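Clarley Community Closet
Minutes of the regular meeting, 2018-12-18
Held in the lower meeting room, Grerside Hall

Present: Nomvula Coetzee (chair), M. Alexiou (minutes), D. Mosis, R. Pruitt, L. Hanley
Apologies: T. Garber

1. Minutes of the last meeting

Accepted with one correction. Under item 4, the winter coats went to the Clarley school office and not to the clinic.

2. Matters arising

The key to the side door has been copied. LH and RP each have one. The old key is still missing.

The broken shelf in the back closet has not been fixed. DM has the brackets and will put them up before the next meeting.

3. Money

The balance stands at just over $2,000. The hall has asked for $200 toward heating for the winter. Agreed to pay. MA to send the check.

RP asked if the closet could buy a second clothing rack. Held over until the spring, when we will know what the heating has cost.

4. Donations since September

Most of what came in was adult clothing and household linen. Children's shoes are still short. NC will ask the school to put a line in its newsletter.

Two bags were left outside the side door overnight and got rained on. The contents had to be thrown out. LH to make a new sign with the drop-off hours in larger print.

5. Scarves, cloths and small linens

LH reported that small pieces keep getting lost when they are stacked on the shelves with the sheets. People pull out a sheet and the small things fall down behind. She proposed that anything smaller than a pillowcase go in baskets.

DM asked if plastic bins would be cheaper. LH said the wicker baskets were given to us and cost nothing. RP was concerned about snags on knitted items. Agreed that knits stay on the shelf and woven cloths go in the baskets.

There was some discussion about folding. NC would like everything folded before it goes in. LH said that dark and light pieces should also be kept apart, as lint from the black cloths shows on the cream ones. Agreed to fold everything and to sort by color once there are enough baskets. Until then, dark and light may share a basket.

Basket with a black cloth and a cream one inside, lavender cloth still on the table:
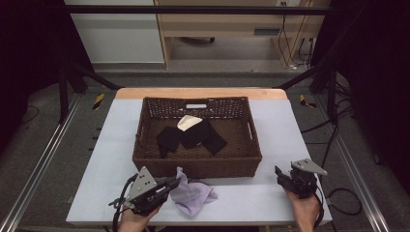
6. Actions on baskets

LH to write out labels by color and bring them to the next meeting.
RP to go through the linen shelves and pull out the small pieces.
DM to measure the lower shelf and report whether 3 baskets will fit side by side.

7. Holiday closing

The closet will be shut for the last week of the year and will open again on the usual schedule. NC to tell the hall office. MA to change the telephone message.

8. Other business

RP asked who is washing the dust sheets. DM has them at home and will return them in January.

The hall has asked all groups to turn off the hallway light when they leave.

Next meeting: the third week of January, same room. MA to confirm the date with the hall.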